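Storage bins: cleaning, labelling and stacking
Workshop tips, Prolcombe Tool Library

Plastic bins last for years if grit is kept out of them. Empty each bin every 6 months and vacuum the corners before any water goes in.
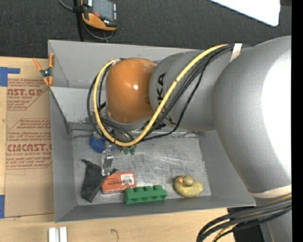 Wash with warm water and a little washing-up liquid. Avoid scouring pads, as the scratches hold dirt. For oil, wipe with a dry rag first, then wash. Leave the bin upside down on two battens overnight so that air can get under the rim.

Sticky label residue: warm it with a hairdryer on the low setting, lift one corner with a plastic scraper and pull slowly. Rub off what remains with cooking oil, then wash again. White spirit can dull some plastics, so test it on the base.

Write new labels on the short side, 2 cm below the rim. Pencil on masking tape outlasts most felt pens in sunlight.

Load limits: we keep screws and fixings to 10 kg per bin and stack no more than three high. Mylene Belmonte weighed the old nail bin in February and found almost 14 kg in it, with a crack starting at one handle. Cracked bins can be kept for offcuts and rags. Glue does not hold well on polypropylene.

Lids are stored flat, not on edge. A warped lid can sometimes be recovered by soaking it in hot tap water and leaving it under a board until cool.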